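Flidar Components
Vacancy: Cell Operator and Trainer (assembly and kitting)

Location: Pekville works, Building 2
Hours: full time, early and late shifts in rotation
Contract: permanent
Posts available: 2
Closing date: 3 February 2026

About the job

Flidar makes valve parts and fittings for heating and water systems. There are 200 of us at Pekville, and 80 work in assembly and kitting. Until now, most of the picking and placing in kitting has been done by hand at the bench. Over the coming months a good part of that work will move to two-armed robot cells, supplied by Vistura, and we need two people to run them and to help the rest of the department learn how they work.

You do not need to have worked with robots before. We would like to hear from people who have done bench work, packing, machine minding or inspection and who are used to noticing when something is slightly off. Current Flidar staff are welcome to apply and will be considered alongside outside candidates.

What changes and what stays the same

People in the department have asked us to be clear about this, so it goes in the advert as well. No one in kitting will lose their job as a result of the cells. Bench jobs will change. Fewer people will spend a full shift on repeat picking, and more of the day will go on setting up, checking and dealing with parts the cells cannot handle. Mixed orders, soft seals and anything that arrives tangled will stay with the hand benches.

Pay grades are not going down. Anyone who moves to a cell keeps their present shift premium, and the two posts in this advert sit one grade above bench operator.

Every task is first worked out in simulation before it is tried on the shop floor. We start with very plain set-ups, a few simple shapes and a stand on a table, and move on to our own parts once the arm movements look sensible. The operator's opinion counts at this stage. Someone who has placed the same part by hand for years will often see that an approach is awkward well before it shows up in the cycle times. 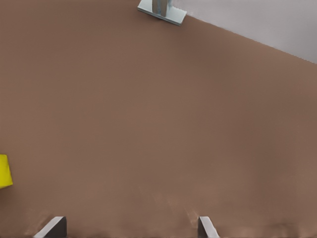

You would spend part of each week on this preparation work with the automation team and the rest on the floor. The balance will shift as the cells come into use. In the first few months expect more time at a screen than you may be used to, mostly watching trial runs, stopping them where needed and writing down what went wrong in ordinary language. The first cell is due to start production work in July.

What you will do

Start up, run and shut down the cells, following the written procedure.
Load trays and fixtures, and check that parts are seated before a run.
Watch runs in simulation and on the floor, and record faults.
Clear stoppages, and call maintenance when the fault is beyond your training.
Check finished kits against the order sheet.
Show bench colleagues how the cells work, in small groups, during paid hours.
Attend the weekly planning meeting and speak up about workload.

What we are looking for

Experience of hands-on production, packing or inspection work.
Able to read a drawing or parts list, or willing to learn.
Comfortable using a computer for simple records.
Patient when explaining things. Some colleagues are keen on the new cells and some are not, and both need a straight answer.
Able to work early and late shifts.

A forklift licence is useful but not required. The job involves standing for parts of the shift and lifting trays. If you would need an adjustment to do the work, tell us and we will talk it through with you.

Training

Training lasts 90 days and is on full pay from the first day. It covers safe working around the cells, basic fault finding, use of the simulation software and how to train others. Most of it takes place at Pekville - there is a short block at the Lazăr training centre, with travel and meals paid. If you already work for us and find the job is not for you, you can return to your old post at any time during training.

How to apply

Send a CV, or a letter setting out your work history if you do not have one, to the personnel office at Pekville. Paper forms are available from the gatehouse. Please add a few lines on a job you have done where the method or the equipment changed, and how you got on with it.

Shortlisted candidates will be asked in for an interview and a practical session at a bench. The session is a sorting task and a short talk about a trial run on screen. There is no written test. Applicants can ask to see round the kitting department beforehand, at a time when both shifts are in.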